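Knot Security in Monofilament Suture: Effect of Throw Count and Storage Humidity

Agustina Villalba
Materials Laboratory, Mekley

43 shares 2 comments

1. Background

A surgical knot holds by friction between the wraps of the strand. Braided sutures have a rough surface and grip well. Monofilament sutures are smooth and stiff, and they tend to return to the shape they had on the spool, a property usually called memory. For this reason most teaching texts ask for more throws in monofilament than in braid. Each extra throw adds bulk to the knot and leaves more foreign material in the tissue.

The aim of this project was to measure how the holding force of a square knot in a nylon monofilament changes with the number of throws, and whether storage in humid air before tying has any effect. Nylon takes up water and becomes softer when it does, so some effect was expected.

2. Materials and method

All strands came from one lot of size 2-0 nylon supplied by Lasard. The lot was split into two groups. The dry group was kept in a sealed box with desiccant. The humid group was kept in a chamber above a saturated salt solution until the day of the test.

Knots were tied by hand over a smooth steel rod, with three, four, five or six throws. Ears were trimmed to 3 mm. Each loop was then moved to a pair of hooks on a Montecinos bench tester and pulled at a constant crosshead speed until the knot slipped or the strand broke. The load was sampled 2,000 times per second and the peak value was kept.

A test was recorded as a slip if the ears shortened by more than 2 mm before the peak load. All other failures were recorded as breaks. In total 231 loops were pulled. Loops with visible damage from the needle holder were discarded before testing and are not part of that number.

3. Results

Three-throw knots slipped in most tests in both groups. Four-throw knots gave mixed results, with a wide spread in peak load. With five throws nearly all failures were breaks, and the break was almost always at the entry to the knot. Six throws gave no measurable gain over five.

The humid group slipped less often at four throws than the dry group. Its breaking load was slightly lower at every throw count. Both effects are consistent with a softer strand – it beds down better in the knot and carries less load before it fails.
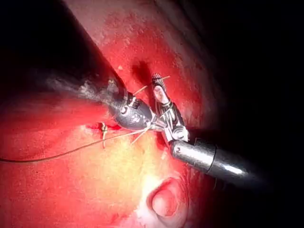 How many throws are needed for a secure square knot in this suture?

Five throws were enough under the conditions tested, in both the dry and the humid group.

4. Limitations

One person tied all the knots, so variation between operators was not measured. Loops were pulled once to failure, while a closed wound is loaded many times at low force. A cyclic test was planned on the Udasia rig but the load cell was out for calibration through December. Only one size and one material were used, and the results should not be carried over to polypropylene.

5. Further work

The next step is to repeat the four- and five-throw tests with strands soaked in saline and pulled while wet.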